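My Semester of Learning to Fly Fish
Outdoor Recreation project report

When our instructor told us to pick one outdoor skill we had never tried and stick with it for the whole term, half the class picked climbing. I picked fly fishing, mainly because my neighbor Raimo Rantala has been bugging me to come along since I was in middle school. I figured I'd get a couple of quiet mornings out of it. I got a lot more than that (including a hook in my sleeve, twice).

We started in February, which I don't recommend if you like having feeling in your fingers! There was still ice along the edges of Mondano Pond, so the first lessons were all on the grass behind the parking lot. Raimo tied a bit of red yarn to my line and had me cast at a hula hoop. I kept a tally in my notebook, and on the first day I landed the yarn in the hoop 9 times out of 54 tries. My shoulder hurt so much the next day I could hardly lift my backpack.

What I was doing wrong was rushing. You have to let the line straighten out behind you before you bring the rod forward, and I kept whipping it like I was swatting a wasp. Raimo made me say "wait" out loud on every back cast. Joggers looked at me funny, but it worked, and by the third week I was hitting the hoop 40 times out of 54.

Once the ice was gone we moved to the Ruppert, a shallow creek with easy banks. My log says I made 796 casts on the water before the term ended. I caught four trout, all small, all released. The first one came on a Friday right before dark, and I yelled so loud that a heron took off from the other bank. I'd been sure I was snagged on a rock again.
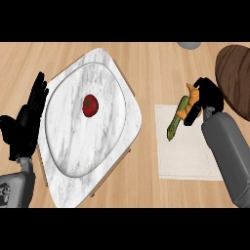 The part of the project I didn't plan on was tying flies. Raimo has a whole drawer of them and he taught me a simple pattern he calls the Pulivitz, just brown thread, a little fur and one turn of feather. Mine came out lumpy and way too big in the head. One of the trout took a lumpy one anyway, and I'm keeping that fly forever.

For my goals, I met the casting one and the log one. I didn't meet the goal of reading the water on my own. I still stand there and ask Raimo where the fish are, and he points, and I cast into the tree next to where he pointed. I'd like to work on that over the summer. He wants to take me up to Treluvska, where the current is faster and you need real waders, so I'm saving up for a pair and borrowing his old rod until then.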